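Stop blaming the operator

I have worked on sorting and kitting cells for long enough to have read a lot of fault reports, and I think most of them are written to find a person. The one I have in mind came out of our own workshop in May. It was a small fault and no one was hurt. The report was still wrong, and I signed it.

The cell is a single arm on a Niltus controller. It picks parts off a table and puts them in bins. On the afternoon in question it was stopped with the pendant, a part was moved by hand, and the program was resumed. The arm went to the old position of the part, closed on nothing, and carried on to the bin as if it had something to drop. It did this for 63 cycles before Yusri Lau noticed that the count on the screen was going up and the bins were not filling.

The report gave the cause as "operator moved part during pause". That is true. Yusri did move it, and anyone would have, as it had tipped over. But the gripper has a closing width sensor, and the check on that sensor had been switched off in the settings weeks earlier to save time on each pick. Radomír Doležal found this in the change log in five minutes once somebody asked him to look. Before that, the plan was a training session and a new sign.

I don't think a sign is a safety measure. A machine that can't tell whether it is holding anything should stop, and it should stop without help. If it goes on moving, the next thing to be in its way might be a hand.

People tell me a check on every pick is too dear. With the check on, we lose 200 milliseconds a pick. Over a shift of up to 3000 picks that comes to ten minutes. We lose more than that when someone drops a box of screws.

The table and the parts we run on it: 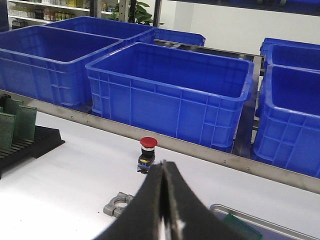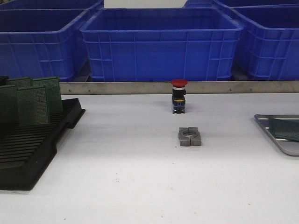 My second complaint is about what we call a stop. On our cell the pause on the pendant holds the program and keeps everything it knew, including where it thought each part was. An emergency stop cuts the drives and makes you start again from a known state. Most people outside the trade think the two are the same, and I have met integrators who talk as if they were. The red mushroom button standing on the table is a part to be picked like the clamp or the circuit boards, and I would ask any visitor to bear that in mind before reaching for it in a hurry. The stop that matters is the one wired to the drives, and everyone near the cell should be shown it on their first day.

We have turned the sensor check back on and put a password on the setting. Resuming from a pause now makes the arm look at the table again before it moves. Yusri's name has been taken out of the report. I would like the same done with the two older ones in the folder, and I have asked for the change logs to go with them.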